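Vemano opens furnished-room storage trial at Asby building

Vemano has started a storage and bedding trial in the furnished units of its Asby building, the company said in February. The trial covers 53 rooms on the lower floors and is meant to settle how bedding, spare clothing and small household items should be kept in units that have no built-in closet. It will run for three months.

The building has 356 units in total. Most were fitted out with a full-size mattress and a bench or sofa along the wall, and very little else. Tenants bring their own boxes. According to Konrad Stępień, who manages the fit-out work for Vemano, the question came up during routine inspections, when staff noted that mattresses were being used as folding tables and as day storage for blankets and clothes.

"The mattress is the largest flat surface in the unit," Stępień said. "People fold on it and sort on it. We had specified it only for sleeping, and the cover was chosen on that basis."

Under the trial, each unit keeps its existing mattress and quilted cover. A clear plastic sheet may be laid over the cover during the day, while laundry is being sorted or a box is being repacked, and is taken off before the bed is made up for the night. The instructions ask tenants to leave the sheet untucked at the sides and to keep it away from heaters. Young children are not to be left alone with it or with loose plastic packaging.
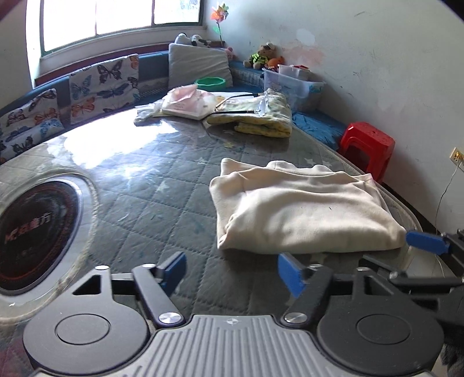 Folded items are sorted by how often they are used. Fleece tops and other clothing in daily use go nearest the open side of the bed, where they can be reached without kneeling on the mattress. Blankets go toward the back. Anything still in its packaging is to be opened, checked and either put away or returned within a week, as sealed packages were found to stay on beds longer than any other type of item.

Cushions and soft toys are treated separately. The first draft of the storage plan placed them in boxes with the spare bedding, and tenants in the test units objected. The current version leaves them on the bench back or against it – pillows and cushions leaning, toys on top – and requires only that they be lifted off when the upholstery is vacuumed. Vemano has dropped an earlier limit on the number of toys kept out.

Clear boxes with lids are recommended for the rest. Kęstutis Šimkus of Kütt, the firm that drew up the plan, said the choice of a clear box was practical. Tenants in an earlier Kütt project at Kolberg were given solid gray boxes with paper labels, and the labels were out of date within weeks.

"With a clear box you look at the side and you know," Šimkus said. "The lid matters more than the box. If the lid is flat, people will put one more thing on it, and we plan for that. One light carton on the lid is fine. Two is too high next to a bed."

The plan sets a stacking height level with the top of the mattress plus one carton. Boxes stand at the side of the bed and must leave a clear path to the door. Small plastic stools are permitted in the same strip of floor, provided they can be moved with one hand. Stools with a pierced top are preferred over solid ones for ease of lifting.

Costs are limited. Vemano is supplying the sheets and one lidded box per unit, and tenants who already own suitable boxes may keep using them. No furniture is being replaced. Wall shelves were considered and rejected for the trial units, where the partition walls are not rated for the load. A shelf that clamps to the bench frame is being drawn up by Kütt but will not be ready before the trial ends.

Staff will visit each unit at the start, at the midpoint and at the end. They will check the mattress cover for wear along the stitching, the floor strip for clearance and the boxes for cracked lids. Visits are arranged in advance with the tenant, normally after 4 p.m., and no photographs of personal belongings are taken without consent.

Over half of the tenants in the trial rooms have asked for a second box, Stępień said. Requests are being recorded but not filled for now – the floor strip in the smaller units will take only one. Units on the upper floors keep the present rules until the results have been reviewed.

Contact the newsdesk | Copyright, all rights reserved | Back to top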